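夹爪试用常见问题

自从我们把夹爪对比的记录陆续放到网上，来信问问题的朋友越来越多，有些问题问得很细，一封信里讲不完，索性整理成这一页，慢慢补充。您如果正打算给手头的机械臂换一副夹爪，或者刚借到试用件还不知道从哪里下手，希望这里能帮您少走一点弯路。

你们都试过哪些夹爪？

目前完整跑过一轮的有三副：Hisum 的平行两指夹爪、Callwood 的自适应两指夹爪，还有 Dunbar 的窄指款。控制器一直用 Clernier，中间没有换过，这样至少通信延迟这一项大家是一样的。三副夹爪总共做了1787次抓取，从三月开始，断断续续做到现在。次数分得并不平均，Dunbar 到得最晚，所以它的数据少一些，看结果的时候请您把这一点放在心里。

为什么老是拿细管子做测试？换成方块不是更方便吗？

方块当然方便，我们最早也是从方块开始的，可是几副夹爪抓方块几乎分不出高下，做了一个下午，大家的成绩都一样漂亮，那就没有什么好比的了。细长的管状物就不一样：接触面窄，指尖稍微歪一点，管子就会跟着倾斜；力给大了，薄壁容易变形，力给小了，一转手腕又会打滑。带盖子的管子还要更麻烦一些，盖子和管身的粗细、表面往往都不一样，夹在哪一段，手感（如果夹爪也有手感的话）差得很远。

那到底应该夹在哪一段呢？

这大概是收到最多的一个问题。我们的习惯是让管子竖直，两指夹在管身靠下的位置，把盖子整个露在上面。后面如果要做拧盖、插架或者交接，上方有足够的空间，别的工具伸进来也不容易碰到指尖。缺点是重心偏高，手臂加速太猛的时候上半截会晃，所以我们会把转运段的速度单独调低一档，到了目标上方再慢慢放下。
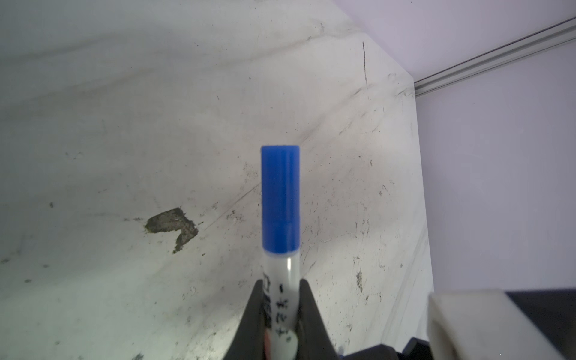
腕部相机视角：两指夹住白色管身的下段，蓝色盖子朝上。

如果您的任务只是把管子从一处搬到另一处，不需要动盖子，那么夹在中段会更稳，手臂也可以跑得快一些。建议两种位置都试一试，各做几十次，心里就有数了。

管身上的手写记号会影响识别吗？

要看您让相机认什么。我们的定位主要靠颜色，盖子的颜色鲜艳，和浅色的背景分得很开，找起来不费劲，手写的记号基本不参与定位。它是给人看的，方便我们回头翻录像时对得上号。不过要提醒一句，假如您想让程序去读这些字，请务必先想好管子转过去以后怎么办，字写在管子的一侧，转一个角度就看不全了，手指也可能正好挡住一部分。

腕部相机和固定相机，选哪一个好？

预算允许的话两个都装，只能选一个的话，我们会先选腕部相机。它离指尖近，夹得正不正、有没有碰到旁边的东西，看得比较清楚，调参数的时候特别省心。它的短处也很明显：视野小，靠近镜头的部件容易发虚，手臂一动画面也跟着动，判断管子在整个工作区里的位置就不如固定相机踏实。另外，安装的时候请留意指尖在画面里的高度，太高会遮住目标，太低又看不到接触点，我们前前后后挪了7次支架才满意。

台面脏了、有划痕，要不要先换新的？

不用特意换。白色台面用久了，灰印、污渍、细划痕都是难免的，我们反而觉得带一点痕迹的台面更接近日常使用的样子。真正要当心的是深色的大块污渍，如果您的识别程序靠明暗来找轮廓，它有时会把污渍也当成物体。遇到这种情况，可以先在空手状态下拍一组背景，看看程序会不会误报，再决定是擦干净，还是改一改阈值。

三副里面最推荐哪一副？

每次写到这里都有点为难，因为真的要看用途。Hisum 的重复性最好，参数设好以后很少需要再碰，适合长时间做同一件事；Callwood 对形状杂的物品很宽容，管子稍微歪着也能收进来，只是收进来以后姿态不一定端正；Dunbar 的手指窄，能伸进排得很密的架子，但是夹力的调节范围小一点，重的东西不太敢交给它。我们自己平时装在手臂上的是 Hisum，需要伸进架子里取东西时再换上 Dunbar。

换一次夹爪要多久？

熟练以后，拆旧装新加上重新标定，我们最近一次用了53分钟，大部分时间花在标定上。第一次做的朋友请留出半天，不要排在快下班的时候。换完以后先空跑几遍，确认线缆在手腕转到底时没有被拉紧，然后再上物品。

怎么判断夹力合适了？

我们的办法比较土：从最小的力开始，每次加一小格，夹住以后让手腕左右各转一次，看管子有没有相对指尖滑动。不滑了，再往上加一格当作余量，就停在那里。薄壁的塑料管尤其不要贪心，力大了管身会被压扁一点，松开以后又弹回去，肉眼不容易发现，放进架子时才觉得紧。

原始数据可以要一份吗？

可以的，来信说明您的用途和大概的硬件配置就行。目前整理好、带腕部录像的有近1060次抓取，其余的还在核对标签，请给我们一点时间。如果您也做了类似的对比，特别是用了我们没有试过的指尖材料，非常欢迎把结果寄过来，我们会在征得您同意以后补到这一页里。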